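About Astness Gidby

Astness runs a manipulation test site at Gidby. We test robot arms and grippers on ordinary household tasks: picking up cups, moving fruit, loading racks, setting glassware on trays. Customers send us a gripper, a controller or a policy, and we send back logs, fault reports and a list of what we would change before the equipment goes near people.

Most inquiries we get concern the stop fault in the Hebden cell, so the account is kept here with the rest of the company information. This page was last revised on 02/10/2026.

The Hebden cell

Hebden is our two-arm cell. Both arms serve household objects on a table marked out in squares with blue tape. Each arm has its own controller and its own teach pendant, and the pendants are kept on the white table next to the work area. Object positions are recorded by grid square at the start of a run and again after any stop.

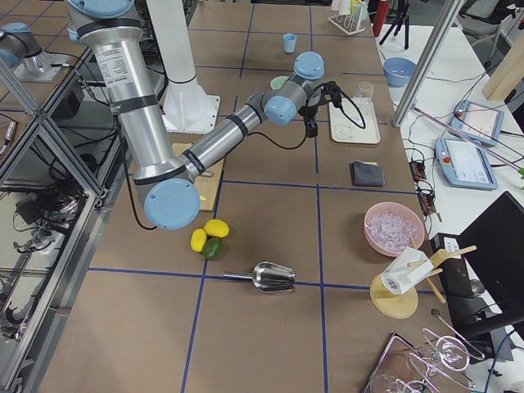
Zerrin Sönmez has asked that this page say plainly that the fault was in our wiring and our acceptance check, and that the arm, the controller and the customer's software all did what their manuals said they would. We agree with that and have worded the rest accordingly.

What went wrong

In August, during a glassware run, the arm in use began a transfer with the wrong tool offset loaded. The offset belonged to a longer gripper. The fingers closed on the stem of a glass at the wrong height, the glass tipped, and the arm continued toward the tray with the bowl of the glass below the level of the tray wall.

The operator pressed the nearest stop button. It was on the pendant for the other arm, which was idle. The idle arm dropped its drives and the moving arm went on. The operator then reached for the second pendant and pressed that one. From the first press to standstill the moving arm covered 314 mm. The glass broke against the tray. There were no injuries. The cell was locked out for the rest of that month.

The two stop circuits were supposed to be tied together through a shared safety relay. They had been, until a controller swap. The replacement controller shipped with factory jumpers across its external stop inputs, and the jumpers were left in. With the jumpers fitted, a controller never sees a stop from outside. Its own pendant button still works, and our acceptance check at that time tested each button against its own arm only. Both passed.

The second cause was the offset. The wrist camera check compares where a tape crossing appears in the camera view with where the model says it should be. The check ran before the tool was changed and was not repeated after.

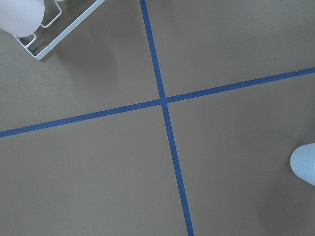
Cell Safety and Test Group, Astness Gidby

The group was set up after the fault. It owns the acceptance check, the lockout keys and the release form for every cell on the site. It doesn't take customer work and doesn't report to project leads.

What we changed

The jumpers were removed and the external stop inputs wired back to the shared relay. Terminal covers on all controllers now carry a label with the jumper state and the initials of the person who checked it.

Acceptance is done as a matrix. Each stop button is pressed against each arm, with the arm moving at 50 percent of rated speed and the payload fitted. Stopping distance is logged. A result over 40 mm closes the cell until the group has signed it off.

A tool change now clears the stored camera check. The controller will not leave manual mode until a new check has been run at 2 tape crossings, on opposite sides of the work area.

Restart was also rewritten. Previously a reset could return the gripper to its default open state with an object still held over the table. The gripper now keeps its last commanded state through a reset, and opening it requires a separate command from the pendant.
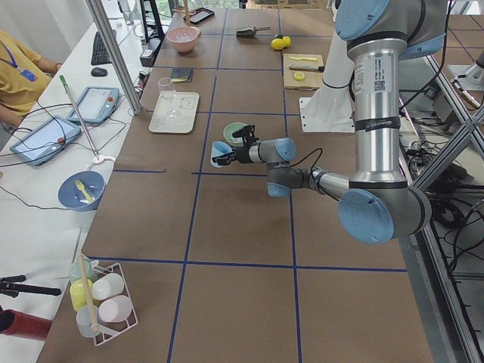
Why not take the second pendant away when only one arm is running? A reader put this to us by email, adding that a dead button beside a live one is worse than no button. We looked at it. Unplugging a pendant on these controllers opens the stop chain, and a bypass plug would bring back the same kind of fault we had just removed. Both pendants stay connected and both buttons stop both arms.

Prisudlow

Prisudlow is the logging tool we wrote during the investigation. It records the state of both stop channels, the relay feedback, the active tool number and the time of the last camera check on one clock. Before this the two controllers kept separate logs, and lining them up took us longer than finding the jumpers.

Prisudlow has been run on nearly every job since the cell reopened. It is a recorder and has no safety function. It must not be wired into a stop chain. Customers receive the raw file along with the report. 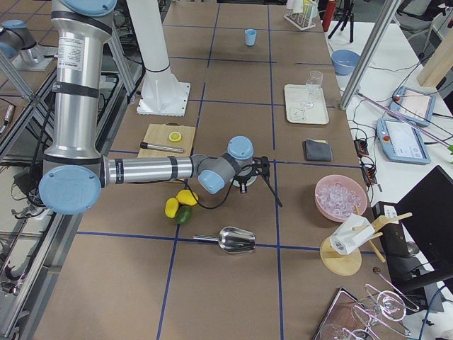 Publishing the stopping distances without the payload and tool data tells another site very little, according to one comment on the first version of this page. That is a fair point. The reports sent to customers include both, along with joint positions at the time of the press. Other sites can have the blank acceptance matrix on request.

Visits and work requests

Visitors to Gidby get the stop button briefing before entering the test hall, including those who have had it before. Nothing may be placed on the pendants, and the pendants may not be moved off their table during a run.

Work requests should state gripper model, finger length, tool mass, controller firmware and whether the controller has been repaired or exchanged. If it has, send the service sheet. We will open the terminal cover and look in any case.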